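Two arms on the packing floor

2018-10-05

I had planned to write about the move to the new shed, but everyone who reads this and knows where I work keeps asking about the robots, so I'll do that instead.

For anyone new, I'm at Tellano. We put together play sets for kindergartens and toy libraries, mostly kitchens and shops. A customer orders a set, someone picks the pieces, someone else checks them against the card and packs them in a tray. I did the picking for years before I went over to training. The biggest order we ever filled by hand was 2249 trays and I still remember my wrists after it.

Management signed with Arkmont last December. They supply the arms and we supply the people who teach them. Teaching means moving the arms through the job by hand controls, over and over, with real stock on the table. You pick up a piece, put it where it goes, reset the table and go again. A full shift is 200 runs if nothing jams. The kitchen range is the hard one, as the parts are all different shapes and half of them want to roll.

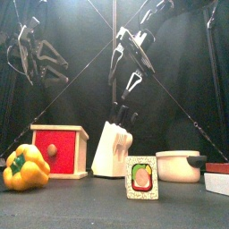
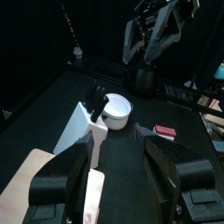
Nives Fontana
Picking trainer, Tellano

The knife block gives us more trouble than anything else in the range. The handles stick up close together and the fingers want to go in from above, so you have to come down slowly and keep them open until you are sure which handle you are over. New trainers rush it. I did too. The pot is easier than it looks if you go for the rim.

So what has changed for people? The picking line was eleven of us. Four now train, five moved to checking and packing, and two took the payout and left. I miss both of them. The ones in checking say the work is about the same but quieter, and not everybody likes quiet. You used to be able to talk across the benches all day.

Training is easier on the body and harder on the head. I go home with no sore wrists and a headache. We asked for a proper break every hour and got it after a fair bit of back and forth. We also asked for the training grade to be written into the agreement with its own pay rate. That one is still being argued over. At the moment we get picking rates plus an allowance, and an allowance can be taken away.

The other thing is what happens when the kitchen range is done. Arkmont says there is always another range to teach, and the shop sets are next, with the little tins and the cash register. Maybe so. I'd like to see it on paper. My cousin went through the same thing at Frota with the labelling machines, and her training job lasted as long as the labels did.

I don't hate the arms. Some days I catch myself favouring one over the other, which is silly. If you're at a place that is about to do this, ask early about grades and breaks, before the gear arrives.

The Rostumham shed gets its own pair next and I've been asked to go over and help set up. I'll write about the move when I get back.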